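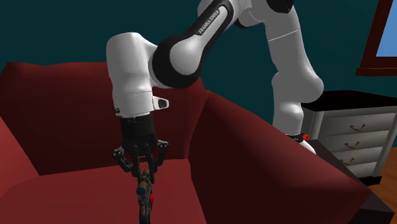

The arm in the living room layout, gripper over the seat cushion.

Tuning the final approach in simulation

I love this part of the job! You have a planner that finds a path, a simulated arm that follows it, and then the last stretch above the object, where most of my bad grasps come from. This page covers how I set that stretch up in Floltik, our small planning tool. Sheyla Inga wrote the first version of the approach code, and I've been poking at it since February.

Before you begin, load the living room layout and check that the planner has collision shapes for the sofa and the dresser. The backrest matters most, so give it its own box. One big box around the whole sofa fills in the space over the seat, and every plan will fail before it starts.

1. Set a pre-grasp pose straight above the object, fingers pointing down. I use 30 cm as the starting height.

2. Plan to that pose with full collision checking. Look at the whole arm in the preview, elbow included (mine kept swinging low over the armrest until I added a cost for it).

3. Switch to straight-line motion for the descent. In the config this is approach_mode: linear. Drop the speed to 40 mm per second.

4. Allow contact between the fingertips and the target only. Leave the cushion in the collision list, with a margin of 3 mm, or the fingers will happily plan their way into the upholstery.

5. Close the gripper, lift along the same line, and save the log.

Run it again with a different random seed before you change anything. It's so tempting to start turning knobs after one miss! If the descent stops early, print the closest pair of shapes. A wrist link too near the backrest calls for a new wrist angle, and a finger too near the seat usually means the object pose is off.

Tall, narrow objects are great fun to test with. Try rotating the grasp in small steps around the vertical axis and compare the logs side by side.

Next page: adding noise to the object pose.

Yurani Paucar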